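The Bowl Cupboard, Emptied

Thursday, December 13, 2018

The kitchen at Clusesstead has one deep cupboard, and for as long as I have rented there it has been where bowls go to retire. Last week the door stopped closing. I took this as a hint and spent 5 evenings pulling everything out, washing it, and deciding what deserved to go back.

What follows is a gallery of the survivors and a few of the departed. Most of the pictures are still on my old phone, so for now you get my captions and one photograph. I will add the rest when I find the cable, which is presumably in a bowl.

The Moston mixing set
Three were sold together, and two have reached old age. The middle one went to a potluck in February and has a new family now. I hear it is happy.

The salad bowl
Bought at Prendergast, back when it sold kitchenware and before it sold candles. It holds enough salad for 18 people, and I have never known 18 people who wanted salad. Kept, on the grounds that it also holds Halloween candy.

The soup bowls
Léonie Guérin, upstairs, gave me these when she moved to smaller soup. They have handles on both sides and a brown glaze that hides everything, including whether they are clean. Kept, and washed twice.

The glass one with the lid
The lid fits if you approach it from the left and think about something else. I have made potato salad in it every summer and have arrived every summer with potato salad on the car seat. Gone to the thrift store, with the lid taped on and a short note of warning.

The enamel basin
Too big for the sink, too small for a foot bath – I have checked both. It weighs 830 grams, a fact I know only because it was sitting on the scale while I looked for somewhere else to put it. Now on the porch, collecting rain and looking much more at ease.

The one everybody uses
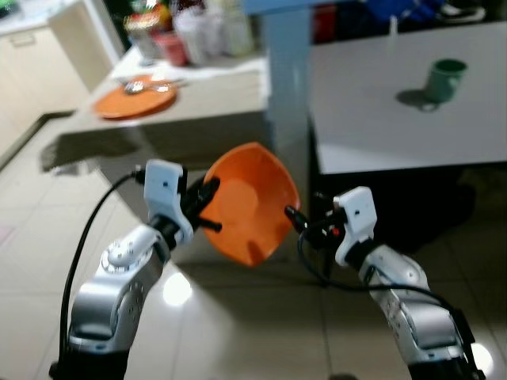 Every kitchen has a bowl that does all the work while the nice ones sit in the cupboard being nice. Ours is orange plastic, with a flat round bottom, and it has held popcorn, pancake batter, wet socks and a goldfish named Sundlow (briefly, and in fresh water). It is the same loud color inside, so you can spot it from the far end of the tiled floor, and there is an orange plate back on the counter with a spoon on it to keep it company. The green mug on the table belongs to no set at all and was not invited into this project. Kept, obviously. I would sooner give up the cupboard.

The nesting bowls
There are 7 of these and they nest beautifully, once. After that you have a tower that leans toward the stove. The smallest holds one egg yolk or two aspirin. Kept, pending a longer arm or a lower shelf.

The door closes now, if you lift it a little by the handle. The next gallery will be lids.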